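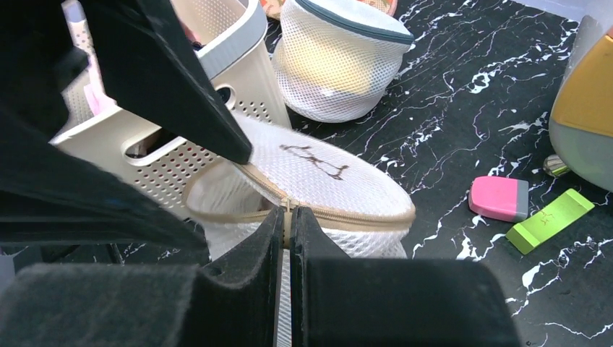

Both grippers at the mesh bag, with the closed jaws on the small beige piece where the zipper sections meet.

Jullham Student Robotics – Laundry Table Gallery
Posted 05/06/2020 by Noemi Boateng

This page goes with the two-arm project from the spring term. The class is an elective that meets after regular hours in the Gudeta building, and the project counts for half the grade. The other half is the lab notebook. Families and next year's students have asked what the class does all term, so the gallery is followed by the project notes in a shortened form. The full notebook is in the cabinet in the lab and can be read there, but it does not leave the room.

The assignment was to get two arms to deal with household things that bend. Last year's class worked with blocks and cups. A block stays the way it was put down. A bag with a zipper changes shape every time something touches it, and so does a shirt. Fumiko Tsuchiya, who teaches the class, picked laundry in February after a vote that laundry won by one hand over packing a lunch.

How the term was divided

The first part was safety, homing, and moving one arm at a time by hand control. Everybody had to pass the stop-button check before touching anything else. The second part was recording. A student guides both arms through a task while the system stores joint positions and camera pictures, and each complete run is one recording. The third part was training and testing, where the arms try the same task with no one guiding them.

By the end of the second part we had 195 recordings that we kept. Runs were thrown out if the operator stopped in the middle, if a cable caught, or if the table had been set up wrong. We argued for a while over whether to keep runs where the operator fumbled and then recovered. We kept them. Fumiko's view was that the arms would need to know what recovering looks like, and the test results on the bag task seem to support her.

The working groups

The class split into 4 groups. One did the recordings and kept the log. One looked after the arms, the cables, and the gripper tips. One wrote the scripts that sort and label the recordings. The last group ran the tests and was not allowed to help with recording on the same day, so that the people scoring a run were not the people who had taught it. Groups swapped once, at midterm. A second swap was planned and then dropped when we ran short of lab time.

The tasks

Bag: take hold of the mesh bag, find the opening, and work the zipper with one gripper while the other holds the bag steady.

Cloth: pick a piece of cloth up from the table or out of the basket, lift it clear, and move it to where the task card says.

Bin: hold or steady the small fabric bin so that something can go into it.

Small items: clear small things off the table one by one. This was used as a warm-up for new operators and did not count toward the tests.

The table was never meant to look tidy. Extra things were left on it on purpose, and the recording group changed the layout between sets so that the arms could not simply learn one arrangement by heart. Students brought in bags and cloths from home. Please put your name on anything you lend – we still have a box of unclaimed socks. 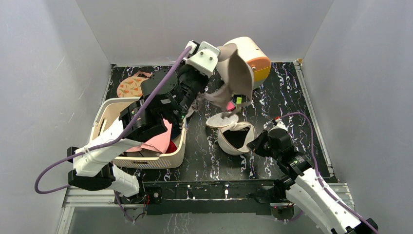 Fabric held up at the left arm, above the table. The right gripper is at the rim of the small fabric bin.

Notes on the cloth task

Cloth was harder to score than we expected. With a block, it is in the right place or it is not. With cloth, part of it can be in the right place and the rest still hanging over the side of a basket. The test group wrote three versions of the scoring sheet. The one we ended up with has only two questions: is the whole cloth clear of where it started, and is the whole cloth inside the target when the grippers let go. Neatness is not scored.

Thin cloth gave the most trouble. When it lies flat, the gripper tips slide over it and close on nothing. The operators found that coming in at a low angle and pushing a small ridge into the cloth first made the pick much more dependable. After that we wrote it on the task card and recorded the flat-cloth set again from the beginning.

Letting go was the other problem. Light fabric can stay on the tips after the jaws open, and then it travels with the arm to wherever the arm goes next. We added a short pause and a small upward move after each release. It costs time on every run, but fewer runs had to be repeated.

Notes on the bag task

The zipper needs both arms. One gripper holds the bag and the other takes hold of something small at the zipper. If the holding gripper is too far away, the mesh stretches and the zipper does not move along its track. If it is too close, the two grippers bump. Most of our early bag runs ended in a bump, which trips the force limit and stops both arms.

The wrist camera made the largest difference here. From the fixed camera, the wrist often hides the zipper at the moment it matters. From the wrist, the operator can see the jaws and what is between them. We moved the wrist view to the left half of the operator's screen and made it larger, and new operators got through the bag task sooner after that.

Test results

The test group ran 56 scored trials in the last two weeks. The small fabric bin came out best. Cloth from the basket was next, then cloth lying flat on the table. The bag came last, but it also improved the most between the first test day and the final one. The exact scores are in the notebook, broken down by task and by layout, along with the trials we had to void and why.

Two things would help next year's class. The first is a longer recording period, especially for the bag. The second is a written rule for how far items may be from the table walls. Things pushed up against a wall are hard to reach at any angle, and we lost several sessions finding that out one item at a time.

Cable care, for whoever takes over

Leave slack at the elbow and at the wrist. Run each arm through its full reach slowly before the first recording of the day and watch the cable the whole way. If a cable rubs or pulls, stop and reroute it before doing anything else. Do not tape cables to the moving joints. The spare ties are in the drawer marked Nonomitz, which is the name of last year's project and has nothing to do with cables.

Viewing and copies

Prarkutura, the print shop across from the east gate, has the files for both pictures and can make prints for students and families. Give order number 1626 at the counter. Prints are paid for there and not through the school.

Students who want a copy of their own recordings should see Noemi during lab hours and bring a drive with enough free space. Recordings are sorted by group and session, so it helps to know which week you were operating. Please do not ask for the full set – copying it ties up the lab computer for most of an afternoon.

Sign-up sheets for the fall section are on the lab door. No programming experience is required, but students who have not taken the shop safety unit need to finish it before the first meeting.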